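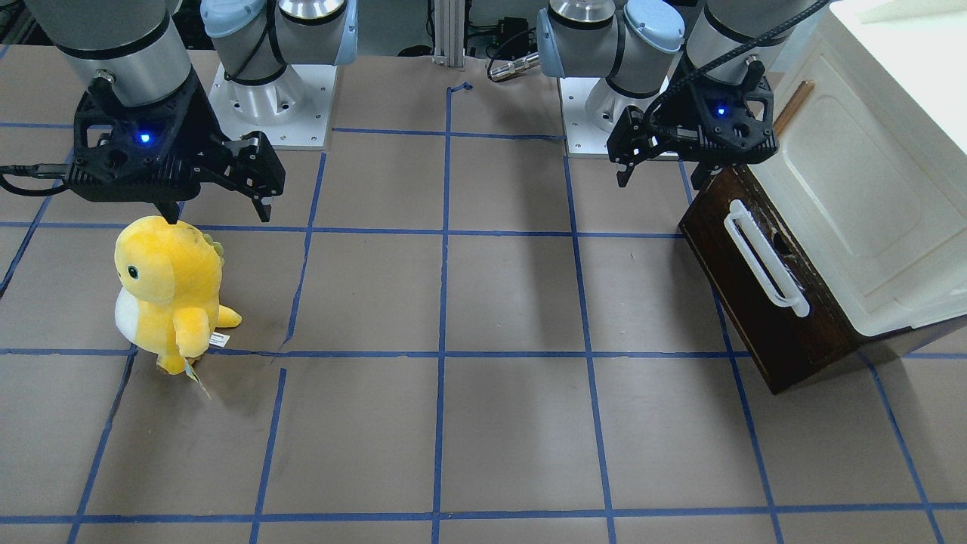
Review of the Tuhumury two-arm bench kit

2023-04-26

Readers of this page will recall that in March I undertook to report on the Tuhumury kit once it had been in regular use. The kit was supplied on loan by Stesness, and the loan carried no conditions as to what might be written. Delivery to Jamia was made in 4 crates, all of them correctly labelled.

The kit is sold for handling trials with small household objects. Each arm stands on its own square base plate and carries a black two-fingered gripper. The plates must be bolted down before power is applied, and the manual is firm on this point. I would add that the bolts provided are too short for a thick bench top. Longer ones had to be bought locally.

Marking out the mat with blue tape is left to the purchaser. The manual suggests a grid and gives no measurements. Ours was laid by eye in one afternoon and has served well enough, although the tape lifts at the ends and needs pressing down again.

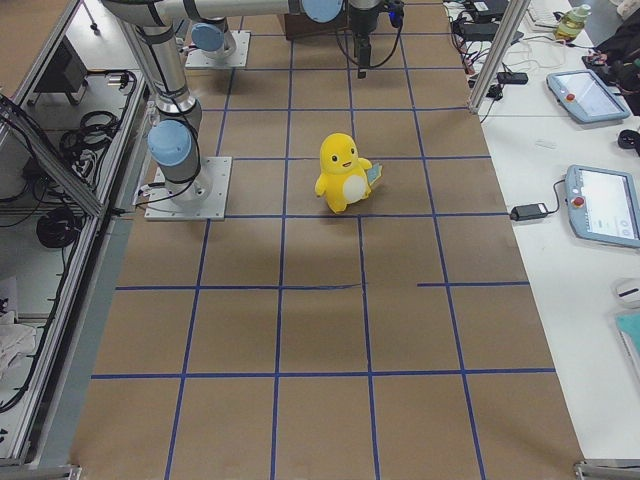 Soft toys are the test recommended in the second chapter, and they are a fair one. A plush body gives way under the fingers, and a grip setting suited to a hard handle is seldom suited to a toy. The software by Millen allows the setting to be saved for each object, which I found to be its most useful feature. Its menus are less satisfactory. The grip page is reached through the page for arm speed, and the manual does not mention it until page 604.

Cables deserve a word of caution. They should be given enough slack for the full reach of the arm and checked at the start of every session. Stesness offers a set of 19 clips as an extra, and in my view these ought to be included in the price.

The service plan costs 400 pounds a year and covers parts, postage and telephone advice. Two calls were made during the loan. Both were answered promptly, the second by someone who had plainly read the notes of the first. Grippers are excluded from the plan after the first year, and intending buyers should ask for the current price of a replacement before signing.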